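5. Setting the Table with the Tridora Tray

The tray goes down first. Everything else is placed by it.

1. Wipe the table and let it dry.
2. Set the tray at the far side of the table, long edge toward you.
3. Put the napkin to the right of the tray. It does not have to be square to the edge.
4. Lay out the fork and spoon with the handles toward you.
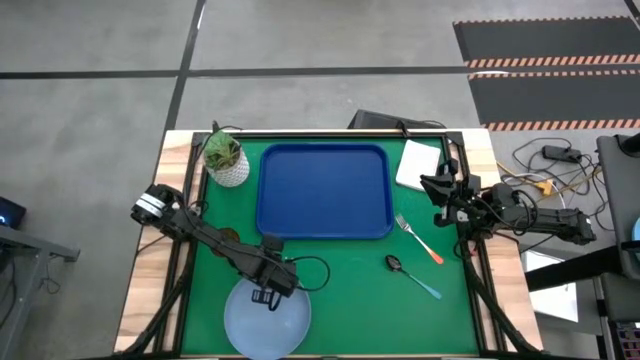 5. Keep the plate on the near side until the food is ready, then move it onto the tray.

Note: A potted plant can stay on the table -- keep it near a back corner, clear of the plate.

Caution: Do not carry the tray with a full glass on it. For replacement trays, order part 374.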